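From: Maeve Fahy
To: equipment list
Date: 8/12/22
Subject: Re: Gripper budget for January

Ruairí Ó Gríofa wrote:
> Can somebody tell me what we're really asking for? The Flemel quote
> has two grippers and a box of spare fingers on it, and Siobhán thinks
> we could drop the spares and get a third gripper next year. I need one
> figure from you before the January round.

Hi Ruairí, hi all,

Please don't drop the spares! I know they look like the easy thing to cut, but fingers are what we get through. The household set is all small awkward stuff, remotes and AA batteries and the like, and the arm is working right down at floor level for most of it.

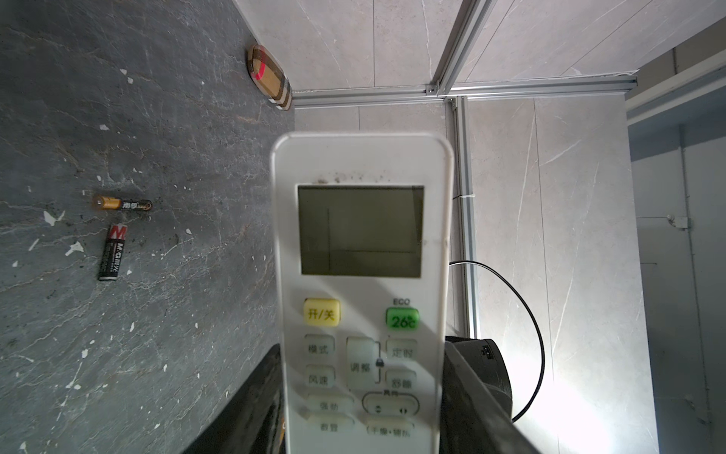
So my figure is 2,000 for the pair and 600 for the fingers, delivery included. Skaser came in a bit lower on the grippers but wanted 18 weeks, and I don't fancy explaining that to Vaughn. Poleo never wrote back — if anyone has a contact there, shout.

The other thing I'd like in is cabling. It isn't on the quote at all, and last time we ended up paying for it out of the travel money (sorry again, Bríd). Around 30 a lead, and I'd want a few in the drawer. 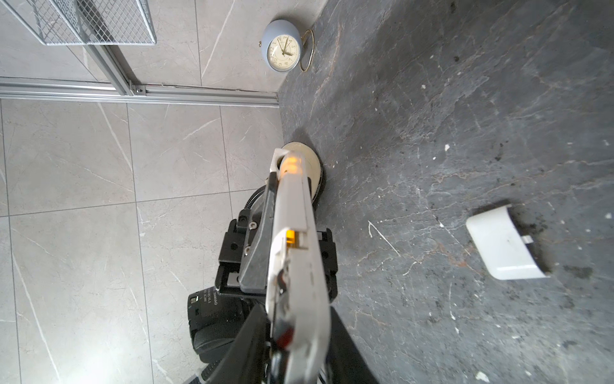
As for a third gripper, I'd love one, but we'd need another mount and somewhere to bolt it, and then we're into a different sort of request altogether. Could it go down as a line for the year after? Siobhán, would you be happy with that?

I'll send the Flemel PDF round again tonight as the first one was missing its second page.

Maeve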